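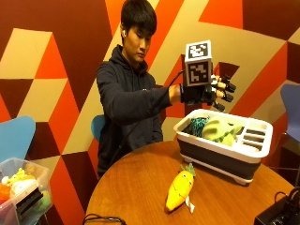

Panance Residents' Association
Minutes of the general meeting, 5 Oct 2020
Held by video call, 7 p.m.

Chair: Luana Rocha
Present: 28 households, list kept with the sign-in sheet
Apologies: units 4B, 6A and 11C

1. Minutes of the September meeting
Approved with one correction. Under item 3, "east stairwell" should read "west stairwell."

2. Matters arising
The lock on the bike room was replaced. Two keys to the old lock are still out, but they no longer open anything and can be thrown away.
The letter to the city about the storm drain on Lacerda Street went out. No reply yet. Luana will call them if there is nothing by the end of the month.

3. Water pressure
Residents on the top two floors reported low pressure in the mornings again. The plumber looked at the pump and wants to replace the pressure switch. His quote is $541, parts and labor. Unit 9C asked if a second quote was needed. The rules only call for one on larger jobs, so the meeting voted on the quote as it stood. Approved, none against. The water will be off for part of a morning and a notice will go up by the mailboxes.

4. Shared kitchen
Complaints about dishes left in the sink overnight. Agreed that anything left there goes into the gray bin under the counter and stays for one week. Unit 2A said the bin is too small for pots. Left as is for now.
The oven light is out. Unit 5D has a spare bulb and will try it.

5. Courtyard lights
The timer still has the lights going off too early. Long discussion. Some ground floor units want them off at 10 p.m. — the bedrooms face the courtyard — and others want them on until midnight for people coming home from late shifts. Motion to keep them on until 11 p.m. and look at it again in the spring. Carried, with three against.

6. Film night
The film club will show "Darkness" in the courtyard if the weather holds. Bring your own chair and keep chairs apart by household. The projector cord has to run along the wall and not across the path.

7. Storage cages
Cage rent stays at $60 a year. Payment is due with the next dues. Cages with no name tag will be opened after written notice to all units.

8. Other business
Unit 3B asked for the recycling schedule to be posted again. Luana will do it.
A package for "Rorov" has been on the lobby shelf since September with no unit number on it. If it is yours, please take it.

Meeting closed at 8:25 p.m. The date of the next meeting will be sent by email.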